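Sat 22 June

**Leitner, lunch for two**

We had three hours between ferries in Rarkia and wanted somewhere close to the port. Stukum had a line out the door, so we walked up the hill to Leitner, a café on the street behind the post office.

You order at the counter and they bring it over. I had the white bean soup with dill and a slice of rye. The soup was good, thick and properly salted, and the bread was fresh. Rosalba Zuccaro, who was traveling with me, had the smoked trout plate. The fish was fine but there was too much raw onion on it, and the potatoes needed another ten minutes.
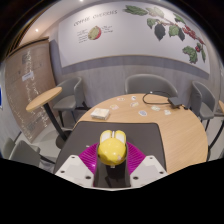
*Café seating at Leitner, with a round table.*

Coffee is better than at Nondik, where we stopped in January. The apricot cake is worth ordering - get there before two, as they sold the last slice while we were eating.

Service was polite and slow. We waited 25 minutes for the soup, and our drinks came after the food. Nobody rushed us to leave, though.
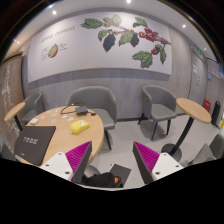
*A corner of the café.*

I would go back for soup and cake and skip the trout. They take cards. The restroom is downstairs and the steps are steep.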